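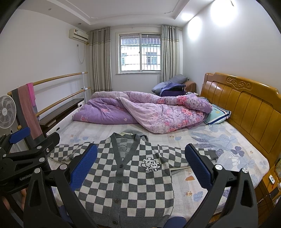
Printing shirts for the family reunion

May 13, 2018

We have a reunion every other summer at the lake outside Urnthorpe, and this year the shirts were my job. My aunt had done them for years and was tired of it. I said yes in February, thinking I had plenty of time, and then used up most of that time changing my mind about the color.

A few relatives have asked how it went and whether they can copy it for their own side of the family, so I'm writing it down while I still remember.

The order came to 40 shirts. That covers everybody who said they were coming, plus a few spares for the people who never answer and show up anyway. I had a budget of $400, which was what we collected last time. It was a little tight once shipping went in.

Getting the sizes

I sent out one email asking for sizes and got answers in every form you can imagine. One cousin wrote "the usual." Another sent his shoe size along with it. For kids I ended up asking for height and age, and I would do that again, because a youth medium from one maker is a youth small from another. My own son is six and wears three different sizes depending on the drawer I open.

If a child was between sizes I went up. A shirt that's too big turns into a sleep shirt and gets worn for two years. One that's too small gets worn for the group photo and then goes in the bag for the church sale.

For babies I ordered bodysuits with the snaps. Plain T-shirts ride up on a baby as soon as you lift them, and then the design is under their chin in all the photos. They cost a bit more each. We only needed three.

The shirts

I compared two blanks. The Hadgu ones were thicker and felt like the shirts my dad used to wear to work. The Clolley ones were thinner, with a bit of stretch, and came in more colors. I bought one of each and washed them with the towels on hot, dried them on high, and did that five times. The Hadgu shirt shrank in length by more than I liked but held its collar. The Clolley shirt stayed the same length and the collar went slightly wavy.

I went with Clolley for the adults and Hadgu for the kids, ordering the kids' a size up. The two greens are close to each other but they don't match. In the shade you can't tell. In direct sun you can, and my sister noticed right away.

The design

Past shirts had the family name in an arch, the year, and a pine tree. I kept the name and the tree and left the year off. Several people told me they stopped wearing the old ones because the date made them look like leftovers, and I'd like to be able to reorder the same shirt next time without paying for a new setup.

My aunt wanted a saying on the back. We went back and forth on that for two weeks. She had a list, most of it puns on lakes and fish, and one I can't repeat on a blog my mother reads. In the end we put "Ask me about the canoe" across the shoulders. Everyone over the age of ten knows what it's about. The ones who married in can ask.

One color of ink, cream on green. A second color would have added $2 a shirt and I couldn't see what it was for.

The printer

I used Florberg, the shop out past the feed store. They do the Little League shirts and most of the school stuff. They were fine with me bringing my own blanks, but they want you to sign a sheet saying that if a shirt gets ruined on the press, the cost of the blank is on you. They ruined one. It was a spare, so I let it go.

They quoted 14 working days and took 17. If you have a firm date, add a week to whatever they tell you. Also check the proof on paper at full size. On my computer screen the tree looked great. Printed out and held up to my chest, it was the size of a dinner plate and sat way too low, so I had them shrink it and move it up. For the smallest kids' sizes they used a smaller version at no charge, but I had to ask for it.

Washing

The slip from the shop says to wait three days before the first wash, turn the shirt inside out, use cold water, and hang it or dry it on low. No bleach, and don't iron over the print. I typed that up and put a copy in with each family's stack. I know most of them will throw it in with everything else. Mine has been through four normal loads now and the print hasn't cracked. There's a little fuzz on the cream part, mostly around the edges of the tree.

What I'd change

I would collect the money before ordering. I'm still out $38 and I don't feel like chasing it at a picnic.

I'd order two or three more adult XLs. Those were the ones people wanted to trade for.

I'd also pick a single brand for all sizes, even if the kids' shirts came out a little thinner, so the green is the same in the big photo on the dock.

And I'd ask about long sleeves. It gets cold by the water after supper and we all end up covering the shirts with sweatshirts by seven. One of the uncles brought that up after I'd already paid the deposit. Florberg said long sleeves run $5 more each, blanks included, with the same screen, so it would be easy enough to add for whoever wants one.

The stacks are sorted by household now and sitting in two boxes in the hall closet. If you're family and you haven't sent me a size, I have one large, one youth small, and the one with the crooked tree.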